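Clostberg Building Forum > Windows and Glass > Solar film, inside or outside?

tallgrass_sw
Posts: 14
14 June 2022

Good evening to all. I have read this forum for a long time, but I write seldom, so please excuse me if the question was already answered in another thread. I searched and found only discussions on house windows with small panes.

We rent a ground floor work room in the Hulme building in Bresero. It has a large window toward the southwest, and from the middle of the day the sun comes in. Last week the thermometer on the inner wall showed 33 degrees (Celsius, I am sorry, I never learned to think in the other one).
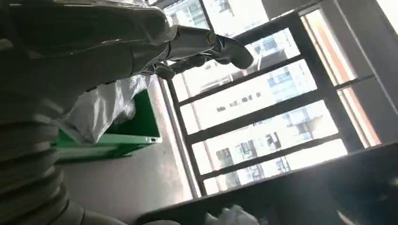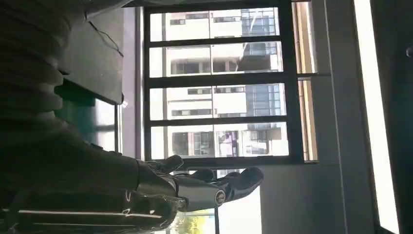
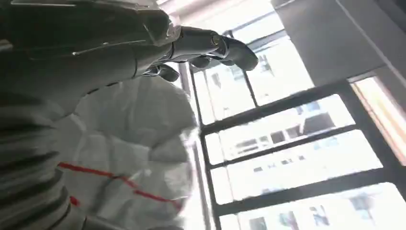 The glass is double, and it was changed by the landlord before we moved in. I do not know the exact type. There is no marking that I can find in the corner of the panes, only in the metal strip between them there are some letters, which are too small for my eyes.

I have received two proposals:

First, a film on the inside. The installer wants 400 dollars for the whole window, and he says it is done in one morning.

Second, a film on the outside, from the Flernent range. The price is 1,715 dollars, with the work included, and there is a 5-year warranty.

The difference in price is big for us. The first installer says that the inside film does the same work and lasts longer, because rain does not touch it. The second installer says that inside film on double glass is dangerous and the glass can break. Each of them sells only his own solution, so I do not know which one I should believe.

My questions are: is the danger of breaking real? And is the outside film really so much better for the heat? I do not want curtains, if it can be avoided, as we need the daylight for our work.

Thank you in advance for your patience.

oldputty
Posts: 2206

Danger is real. I have replaced two sealed units that cracked after somebody put dark film on the inside. The film absorbs the sun, the inner pane gets hot in the middle and stays cool at the edges where the frame covers it, and glass hates that. The crack starts at the edge, goes in at a right angle, then wanders. Once you have seen one you will always know it.

Find out what glass you have before you let anybody put anything on it.

marginal_gains_77
Posts: 431

I would not frighten the man so quickly. Two cracked units in how many years? Inside film goes on double glass every day. It depends on the film. A very dark absorbing film on a big old annealed pane, yes, that is asking for trouble. A light reflecting film on toughened glass is a different matter. The film makers publish a compatibility table. If the installer with the cheap price cannot show you this table, then you have your answer about him.

oldputty
Posts: 2206

Two that I was paid to replace. I have no idea how many others there were.

tallgrass_sw
Posts: 14

Thank you both. I asked the first installer for the table, by e-mail. He answered that he has never had a problem. This was the complete answer.

How can I find out if the glass is toughened, if there is no stamp?

marginal_gains_77
Posts: 431

Polarized sunglasses. Stand inside on a bright day, look at the glass from an angle and move your head a little. Toughened glass will often show a pattern of spots or stripes, like a leopard. If you see nothing at all it is probably ordinary. It isn't proof, but it is free.

And photograph the letters in the metal strip with your phone and then enlarge the photo. There is usually a date and the maker's code, and the maker can tell you the rest by phone if they are in a good mood.

lanternfish
Posts: 87

I would like to add something which was not mentioned. You are renting. Did you ask the landlord? In our building there was a big argument, as the neighbor put film on the windows and then the seal failed, and the window company said the warranty was not valid anymore. Then landlord and tenant wrote letters to each other for a whole winter. I believe the tenant paid in the end, but I am not sure of it.

Also, with outside film the look of the building changes. Some films are like a mirror from the street.

tallgrass_sw
Posts: 14

lanternfish, this is a good point and I am a little ashamed that I did not think of it. Our contract says that "alterations to the fabric of the building" need permission in writing. I had to look up the word "fabric" in this meaning. I thought at first it was about the curtains.

Is a film an alteration? It can be removed.

lanternfish
Posts: 87

It can be removed in theory. I have tried it once with a film that was on the glass for many years. It comes off in pieces the size of a postage stamp and the glue stays. I used a steamer and a plastic scraper and a lot of bad words. Ask for the permission.

hp_sauce_boat
Posts: 968

Going against the crowd here: don't buy film at all. You have a southwest window. The sun that hurts you is low and comes in the afternoon. Film reduces the heat but it also reduces it in November, when you would be glad to have it, and it takes light from you on every gray day of the year. An outside shade that rolls up gives you the choice. Down when it is hot, up when it is not.

Physics is simple. Stop the sun before it passes the glass. Everything you do inside is a compromise because the heat is already in the room with you.

marginal_gains_77
Posts: 431

Correct about the physics, but look at the money. A proper outside roller shade with a wind sensor, on a big commercial window, will cost more than either proposal. And it needs holes in the wall, in a rented building. If the landlord is nervous about film, how will he feel about a drill?

hp_sauce_boat
Posts: 968

Who said a wind sensor? There are simple ones with a crank. Or a canvas on a rail, like a sail. My cousin has one over his shop front and it was made by the people who make boat covers. You do take it down before a storm, I admit this.

oldputty
Posts: 2206

And when you forget, it takes itself down.

I will agree with the general principle. Outside beats inside. I would put it in this order: outside shade, outside film, inside reflecting film, inside white blind, inside dark blind. The last one is only a radiator that you have hung in the window.

tallgrass_sw
Posts: 14

A report of what I have done so far.

The sunglasses: I borrowed a pair and I looked for a long time. My impression is that there are weak spots in the upper part and none in the lower part, but I would not swear on it. My colleague looked too and saw the opposite. So we are not wiser.

The letters: I enlarged the photo and there is a company name and four digits. I wrote to them.

The landlord: he says he must ask the insurance. He was friendly. He also said, which surprised me, that another tenant upstairs asked for the same thing last year and then never came back to the subject.

quietcorner
Posts: 52

Have you tried the cheap things first? I mean airing early in the morning, and closing everything before the sun arrives. In our place this made a difference that I did not expect. We open at six, when it is cool, and we close at nine. People want to open the window at two in the afternoon because it feels like relief, but the air outside is hotter than the air inside by then.

tallgrass_sw
Posts: 14

quietcorner, we do the reverse, I must confess. We arrive, we close the door, and when we are hot we open everything. I will try your way for one week and write down the temperatures.

hp_sauce_boat
Posts: 968

Measure in the same spot and keep the sun off the thermometer. I say this because you wrote "on the inner wall". If the sun reaches this wall in the afternoon, then your number is the temperature of a thermometer in the sun and tells you little about the air.

tallgrass_sw
Posts: 14

It does reach the wall, for an hour maybe. I have moved the thermometer behind a shelf.

tallgrass_sw
Posts: 14

One week has passed, so I give the second report.

With the early airing, the room was clearly better until lunch. After lunch the window wins. Behind the shelf the highest value was lower than on the wall, but still not pleasant for people who have to concentrate.

The glass maker answered me. The lower panes are toughened and the upper ones are ordinary glass. So both I and my colleague were looking wrong, or the sunglasses were. They wrote that they do not recommend any absorbing film on the inside of the upper panes, and that their own warranty would end with it. About outside film they say "to be checked case by case".

oldputty
Posts: 2206

Lower toughened because it is near the floor and somebody could fall against it. Upper ordinary because it was cheaper. Very common. I should have guessed it.

I would cancel the first installer today.

marginal_gains_77
Posts: 431

Agreed in this case. I still say that inside film is fine on the right glass, but this is not the right glass. Ask the Flernent installer to put in writing that the outside film is approved for ordinary double glazed panes of your size. If he signs, the risk moves to him. And ask what exactly the five years cover. Often it is the film but not the labor, and the labor is most of the price.

lanternfish
Posts: 87

And ask who pays for the removal when you leave.

hp_sauce_boat
Posts: 968

And ask the boat cover people.

tallgrass_sw
Posts: 14

I have written all three questions to the installer, and I cancelled the other one politely. The landlord has the letter from the glass maker now, and he promised an answer by the end of the month. I also called a company that makes boat covers. They were not surprised at all by my question, and they will come and measure.

If somebody has experience with canvas on a window that opens to the outside, I would be glad to read it. Ours has one part that opens this way, and I do not see yet how the cloth would pass in front of it.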